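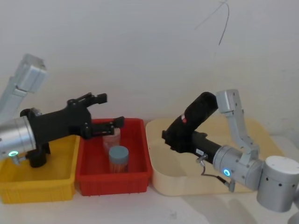 4. Setting the bins and teaching the pick positions

Before you begin this section, both arms must be bolted to the bench and the emergency stop must be tested (section 3). If you changed anything on the mounting since that test, please do the test again. The work in this section takes one evening when you do it the first time.

4.1 What you need

Three open plastic bins in different colors. We use yellow, red and cream. The cream one should be the widest.
Light objects for the training: empty jars, plastic cups, something soft that is rolled up.
Painter's tape and a soft pencil.
The Oltberg teaching program, already installed on the bench computer.
The position sheet from the back of this manual, printed on paper.

Do not use glass for the first trials. Do not use any jar with liquid inside.

4.2 Placing the bins

1. Switch both arms to HOLD. The arms stay where they are, but they can still move if somebody presses a key on the computer. Keep one person at the stop button during all of this section.

2. Put the bins in one row against the wall, the yellow at the left, then the red, then the cream. The long sides of neighboring bins may touch.

3. Check the rims. If one rim lies a little over the next one, this is fine, but it must lie the same way each time. Write on the position sheet which rim is on top.

4. Draw the front corners of each bin on the table with the pencil, then put a short piece of tape outside each corner. After this the bins can be taken away for cleaning and come back to the same place.

5. Put the objects in. Leave a gap of 50 mm between a jar and the wall of the bin. The finger needs this space to go down.

Note: The program knows the bins only by their position. It does not look at the color. The colors are for the people, so that two persons can talk about "the red one" and mean the same bin.

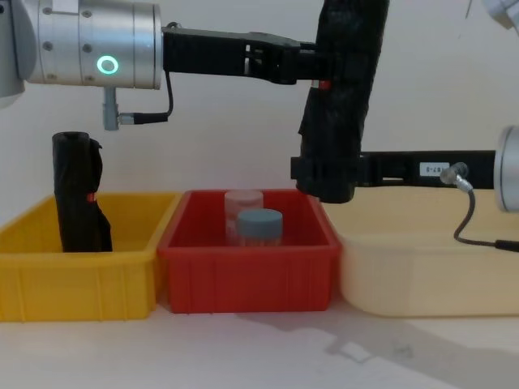 Erngate Shared Workshop – Robotics Bench Group

4.3 Teaching the left arm

The left arm is always taught first. When both are taught together, it is easy to save a position under the wrong arm, and you will notice this only when something bends.

1. Move the right arm to its park position and leave it there.

2. On the computer, select LEFT and then TEACH. Wait until the program shows "free". Now you can guide the arm by hand. Hold it at the wrist, never at the fingers.

3. Bring the gripper over the yellow bin, higher than the tallest object in it. Save this as Y-HIGH.

4. Lower it slowly until the finger tip is at the level of the rim. Save this as Y-RIM.

5. Repeat for the red bin (R-HIGH, R-RIM) and for the cream bin (C-HIGH, C-RIM). At the end you have six positions for this arm.

6. Set the speed to 3 percent and play the positions in order. Keep your hands behind the tape.

CAUTION: A soft object can stand higher than it looks, and a loose fold of cloth can catch on the gripper. Measure the HIGH positions from the top of the cloth, not from the rim of the bin.

4.4 Teaching the right arm

Park the left arm and repeat all steps of 4.3 with RIGHT selected. There is one more thing to watch on this side – the cable. It leaves the gripper near the wrist and makes a loop under it. The loop has to be long enough for the wrist to turn, but it should not hang on the rim of the cream bin when the arm comes back.

Turn the wrist by hand to both ends and look at the loop each time. If it becomes tight, loosen the clip and give it more length. If it touches a rim, save the HIGH position again a little higher.

When the right arm goes to the red bin, it comes in from the side at an angle. Teach this movement with a plastic cup in the bin, and stop when the tip is close to the lower half of the cup. Then save R-GRIP.
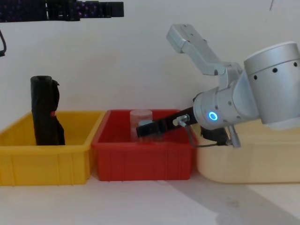 Figure 4-3. Right arm at the red bin, gripper tip close to the cup.

4.5 Setting the grip force

The force is a number from 0 to 1,000 in the program. It has no unit. Start with a low value and go up in small steps until the object does not slip when you lift it by the height of one hand. Write the value on the position sheet next to the name of the object.

Thin cups need the lowest value. If the wall of the cup bends inward, go back one step and try to grip it lower. For jars with a screw lid, grip the body and not the lid – a lid that is not fully closed will turn and the jar will fall.

Rolled cloth is difficult. The first grip makes it thinner, and the second grip then has to close more. We save two values for it.

If you have the older Vachon fingers, clean the pads with a damp cloth and let them dry before you set the force. Dust on the pads changes the result more than anything else.
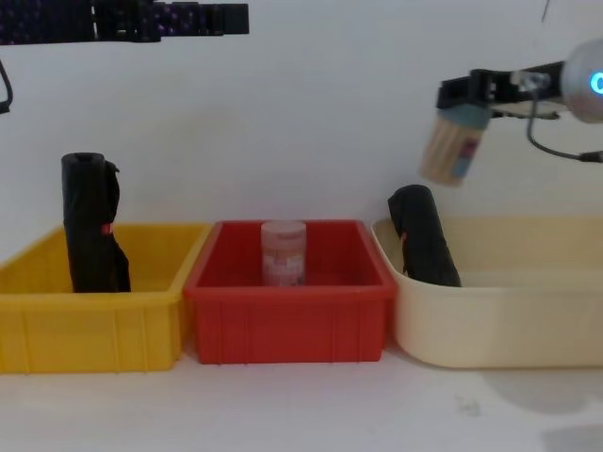 4.6 Moving an object from one bin to another

1. Check that both arms are taught and that the position sheet is complete.

2. Select MOVE, then the arm, then the starting bin and the target bin.

3. Set the speed to 9 percent. Do not go higher until the same move was good ten times.

4. Press RUN. The arm goes to HIGH, down to the object, closes, and goes back to HIGH before it travels to the side.

5. Watch if the object tilts in the gripper. A small tilt is allowed. With a large tilt, press STOP, support the object from below and open the gripper from the computer.

6. Look into the target bin before each run. An object that leans against the wall of the bin needs more free space above it than one that lies flat.

CAUTION: Never reach between the arms to correct a fallen object while the program shows "run". Press STOP first, also when the arm seems to stand still.

If the program reports "path blocked", the two arms would come too near to each other. Park the arm that is not in use and start the move again. If the message comes back, load the Illstead safe zone file as explained in section 6.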